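Support > Rooms and Housekeeping > Closed tickets

We use cookies to remember your language and your login. By continuing you accept this.

Subject: Bedroom wastebasket, litter on carpet
Product: Dellavlow round basket, fabric
Site: Cilmont guest rooms, second floor
Status: closed

Opened Saturday, 8:40

Hello, I write again about the basket in the bedroom with the gray bed. Snack packages, a paper cup and a small bottle fill it very fast, and then the things land on the carpet. Please tell me if we use the wrong bag or the wrong basket. Both pictures are from the same room.
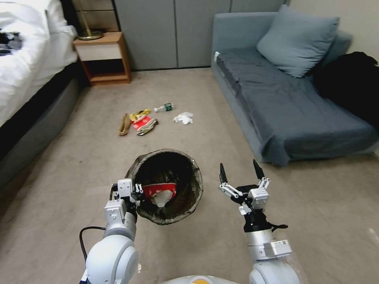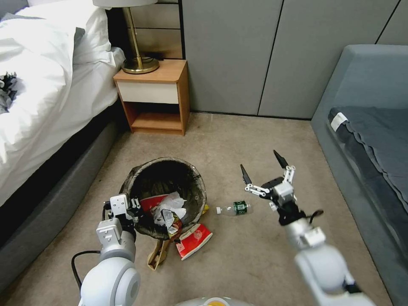

Attached: bedroom wastebasket, with litter and a water bottle on the carpet.

Reply from Jadari supplies, 10:15

Thank you for the pictures. Which bags do you order? For this basket the correct bag is the short one, in the box of 200. The long bag is made for the kitchen bin and it takes too much space inside when it is folded.

Answer from site, 11:05

I checked the cupboard. We have the long ones, box of 400, and the label says Wattanapong. They were ordered for the kitchen and somebody put them with the room supplies. I did not notice, sorry.

Log of what I tried

1. Long bag, rim folded over the top. The bag makes a big fold at the bottom and light paper stays high.
2. Long bag with a knot on the side. A little better, but the knot opens.
3. Short bag, two pieces borrowed from the first floor. It sits flat on the bottom. The same amount of paper goes in and nothing falls out.
4. Bottles now go to the hallway bin and not in the bedroom. One bottle takes the place of many tissues.

The carpet is fine, I found only crumbs near the bed and one vacuum was enough. The blanket on the sofa had no stain.

Reply from Jadari supplies, 14:30

Good. I changed your standing order to the short bag. You can keep the long ones for the kitchen - they do not expire. The order number ends with 79.

Answer from site, 14:50

Thank you, you can close. The new box should go to the second floor cupboard, left door.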